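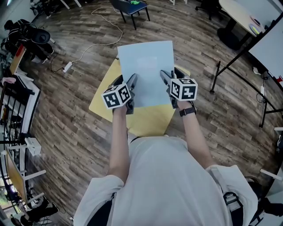 Fikmont Recipe Cards

A collection of home recipes typed up from handwritten cards, notebooks and the backs of envelopes, kept by Tegwen Voyle. Last updated 28/03/2024.

What's in it

1368 recipes in one CSV file, plus a smaller file of 517 that have been cooked from start to finish by someone other than the person who wrote the card. If you only want recipes you can trust for dinner tonight, start with the smaller file. If you love reading old cards (I do, far too much!), take the big one.

The Ramadan recipes are my favorite part. They came from families in Gidberg who shared their evening soups, stuffed dates, lentil dishes and a wonderful semolina cake that shows up in 6 versions, every one of them sure it's the right one. I kept them all.

Columns

id – a number from the original card box. Gaps are normal.
title – as written, spelling included. "Grandma's good rolls" stays exactly that.
ingredients – one per line, separated by semicolons
steps – plain text
oven – degrees Fahrenheit. Blank if the card says "hot" or "medium", in which case the word is in notes.
serves – blank more often than I'd like
season – free text, for example Ramadan, December, picnic
tested – yes or no
notes – everything scribbled in the margins. Please read these, they're the best bit.

Measurements

Cups and spoons are left alone. Where a card gives weights in grams I kept the grams and did not convert. A "glass" of flour or milk could be almost anything, so check notes before you bake with one. Older cards call for cake yeast and I haven't swapped it for dry.

Opening the file

Any spreadsheet program will do. Choose UTF-8 when it asks or the accents turn to mush. I sort mine in Tirar, which splits the ingredients column for you if you set the separator to a semicolon.

Known problems

Some titles appear twice with different ids. A few of these are true doubles, but most differ by an egg or a spoon of sugar.
The pickle section has no jar sizes. Don't use it for canning until that's fixed – follow a current, tested canning guide instead.
Two soups have no water in them. I'm asking.

Using it

Cook from it, print it, copy it for your family. If you share a recipe, please keep the name of whoever wrote the card. Corrections are very welcome, and so are new cards, stains and all!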